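Wasar Institute Begins Comparison of Gripper Controllers for Small Household Items

September 3, 2025
News | Manipulation Group

The Wasar Institute has started a comparison of two gripper controllers intended for two-armed robots that handle small personal items. The work is carried out by the Manipulation Group under the direction of Marijke Van Dijk and will continue into October. It forms part of Punanex, the institute's program on assistive handling in the home.

Both controllers are being run on the same pair of arms. The first, known within the group as Gosselin, closes the gripper to a preset width and holds it there. The second, Druline, adjusts the closing force during the grasp, using the current drawn by the finger motor as its only signal. Neither controller uses a touch sensor. The group decided early in the planning that any method requiring additional hardware at the fingertips would be left for a later phase.

The trials are held in a furnished apartment setting with a tiled floor. The work surface is a mint-green panel fixed with white tape, placed at a low height so that both arms approach the objects from above and from the front. Small objects are set out close together near the middle of the surface, and the operator brings the grippers in from the near side. 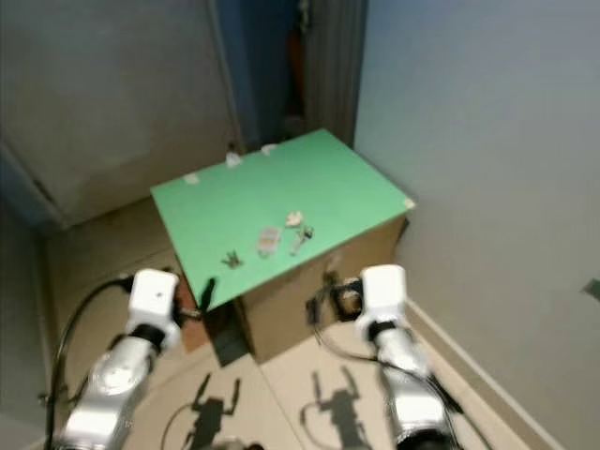 Each controller will complete 94 grasp attempts for every group of objects. An attempt is recorded as successful if the item is lifted clear of the surface, held for seven seconds and set down again without being dropped. Attempts in which a neighboring object is moved are marked separately and will be reported in their own table. The operator does not know which of the controllers is active during a session, and the order is set in advance by Ward Kramer, who maintains the test software.

"Flat and thin items remain the hard case for a two-finger gripper," said Van Dijk. "A card lying on a table offers very little to hold, and a set of keys changes shape when it is touched. We wanted a direct comparison on items that people pick up every day, under the same conditions and with the same hardware."

The object groups were put together by Els Maes following a review of earlier handling studies at the institute. Maes noted that much of the previous work had relied on blocks and cylinders of known size, which made results easy to repeat but gave limited guidance for use in a home. The new groups include keys, cards, key fobs and small toys. Objects are put back in varied positions between attempts, and their starting positions are stored with the results.

Camera placement is a secondary question in the study. The main view is taken from head height and looks down toward the surface. In preliminary sessions, the group found that the arms and their shadows could hide part of an object during the final stage of the approach. Koen Vermeulen, who is responsible for the vision work, will repeat a portion of the trials under changed lighting to determine how much this affects the operator's choice of grasp point.

Cable routing was also revised before the start of the trials. In an earlier arrangement, the gripper cables limited rotation of the wrist when the two arms worked close together. Longer loops have since been fitted, and the joint limits in both controllers were set again to match. The group considers the present arrangement adequate for the study, although it would not be suitable for continuous operation.
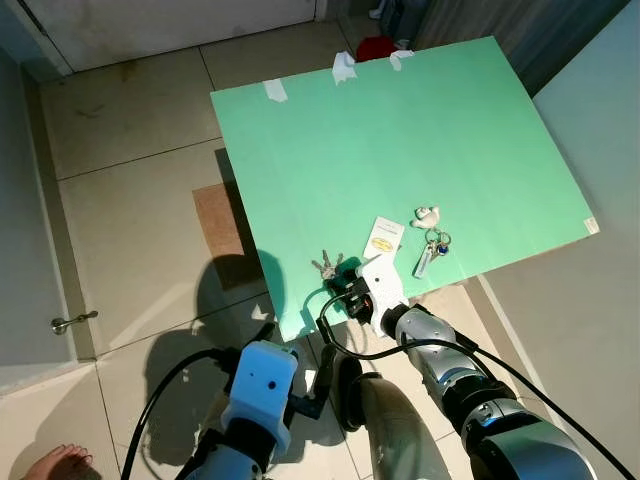
Right gripper near the edge of the work surface, with keys, a printed card and a keychain set out for handling.

Preliminary sessions consisted of 20 attempts per controller and served only to check the procedure. The group has chosen not to release figures from these sessions. Van Dijk stated that the sample was too small to support a statement in favor of either method, and that several settings were changed while it was being collected.

The full results, together with the recorded joint positions and motor currents, will be made available to partners in the Punanex program once the data have been checked. A written report is expected after the close of the trials in October. Recordings that show persons will be reviewed under the institute's privacy rules before any release.

Research groups that wish to propose further objects or an additional controller for the next phase may contact Ineke Hendriks at the Wasar program office. Proposals should state the dimensions and weight of each object and, for controllers, the interface required.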